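The Flallotach Record
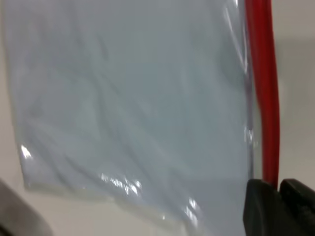

It was the policy of the Cosiscombe Centre that no example be discarded without a written reason. Antonina Zhuravel had drafted the policy herself, in February, when the Centre held 90 examples and the matter seemed simple.

The contract called for 1,000. Each was to show the arm taking hold of a bag by its cord, lifting it, and setting it down within the marked area. An operator guided the arm by hand controls from the adjoining room. The resulting records were forwarded to Flallotach, where the learning system was housed and where, it was understood, they would be studied without fatigue or favour.

On Monday the Flallotach office returned 200 of them. The covering letter was courteous. It observed that in each of the enclosed examples the operator had paused before closing the fingers, and that the system had begun to pause as well. It now waited at every cord, in every trial, for just over 3 seconds. The office wished to know the purpose of the delay.

Zhuravel consulted the log. All 200 had been recorded on the evening shift by an operator named Boro, whose conduct had been satisfactory in all respects. She requested his attendance at four o'clock.

"The film moves," Boro said, when the letter had been read to him. "You bring the fingers in and the air shifts it a little. I wait until it settles."

"The procedure does not mention waiting."

"No," he agreed. "My grandmother kept bees. You learn to wait."

Zhuravel wrote this down, then considered the form in front of her. It provided a single line for the reason. Chowdary, from the records branch, had already stamped the lower half in anticipation of a disposal.

She crossed out the stamp and initialled the correction. On the line she wrote that the pause was intentional and should be retained - and, after some thought, that the procedure would be amended to include it.

The evening shift began at six. She remained in the adjoining room until the first cord was taken, and entered the time in the log.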